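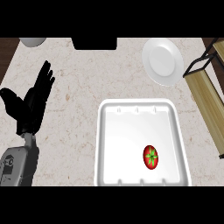

Shelf Life Starts at the Packing Line
May 3, 2020

Most growers who lose tomatoes after harvest blame the truck. The postharvest manager at the Bedmont packing house, who has run its grading and storage operation for 19 years, looks at the hours before the truck arrives.

"Field heat is the first thing I ask about," she says. "If fruit comes in at 90 degrees and sits in the bins until evening, it has already used up part of its life. You can cool it later, but you don't get that back."

Bedmont handles fruit from growers in the Kekumden valley. Bins are weighed on arrival, and a sample from each lot is checked for pulp temperature and color stage. Lots picked at the breaker stage go to a room held at 55 degrees. Riper fruit is kept a little cooler and shipped first.

She is firm about the lower limit. "People put tomatoes in with the lettuce at 38 degrees because that's the room they have. Three or four days later there is nothing to see. Then the fruit goes to the store, warms up, and you get pitting and uneven color. The store calls it a bad variety."

The house replaced its old sizing belt in February with a Kocsis grader. Drop heights were the main reason. On the old line, fruit fell six inches at two transfer points, and internal bruising showed up only when samples were cut. The longest drop is now under two inches, with padding at each turn.

Packing depth was changed at the same time. Loose cartons used to be filled three layers deep. They now hold two, and 104 cartons go on a pallet. "We ship more air," she says. "I had that argument with the accounting side. The claims paid for it."

Humidity records come from Pruvumer loggers, one per room and one in each outgoing load. The target is 90 percent. Below 85, stem scars dry out and the fruit loses weight; much higher, and mold becomes the problem.

Asked what a grower with 300 plants and no cold room should do, she gives a short list. Pick early in the morning. Keep the bins shaded. Set fruit down stem end up, in a single layer if there is space. Do not wash it until it is sold or used, unless the wash water is treated and warmer than the fruit.

"Cold water on warm fruit pulls water in through the stem scar," she says. "Whatever is in the water goes in with it."

The house plans a second ripening room with a capacity of 700 cartons.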